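Section 4. Your First Recorded Grasps

By now your team has a hand-held gripper that opens and closes smoothly and a camera that talks to the laptop. This is the fun part! In this section you'll record your first set of grasps for the Stotix club challenge, and by the end of the afternoon you should have real data to train on.

Before you start

You need two people per station: one holds the gripper, the other watches the screen and keeps the log. Swap after every 12 grasps. Melaniia Vakulenko's team swapped far less often last season and they still talk about their wrists.

Caution: Keep fingertips, sleeves and hair away from the linkage arms while the gripper is closing. The pivots can pinch.

4.1 Set up the station

1. Clear a patch of tabletop big enough to move the gripper in comfortably.
2. Start the Vudard recorder and wait for the green bar.
3. Type your team name and the part number from the sticker sheet.
4. Squeeze the handle fully closed, then fully open. The width reading should go to 0 and come back.

If the reading sticks, go back to Section 3.6 and redo the zero step.

4.2 Grasp a tapered part

Tapered parts are a great first challenge. The pads meet the sides at a slight angle, so a lazy grip will slide toward the narrow end.

5. Bring the gripper in with one finger on each side of the part.
6. Close slowly until both pads touch, then squeeze a little more. 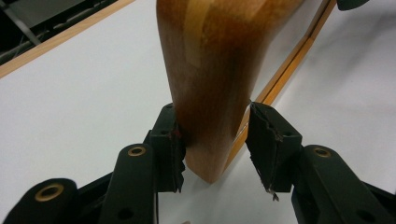

7. Hold still while your partner counts to two out loud.
8. Lift, move the part to its new spot, and set it down gently. Let go only when it is supported.
9. Press the space bar to end the recording.

Note: Don't delete the ones you fumble! Mark them F in the log. Ntombi Matlala's model got noticeably better at tapered parts once the fumbles went in — we were all thrilled.

4.3 Pads

Foam and rubber pads both wear, and the edges go first. A ragged edge is fine as long as the flat face still touches the part. Change the pad when the face itself is coming away or when parts begin to twist in the grip. Always change both sides together, and write "new pads" in the log.

4.4 How many is enough?

Aim for 400 good grasps per team before you train anything. The club's shared set stands at 2,457, and Lev Koval adds new uploads every evening at 6, so get yours in before then.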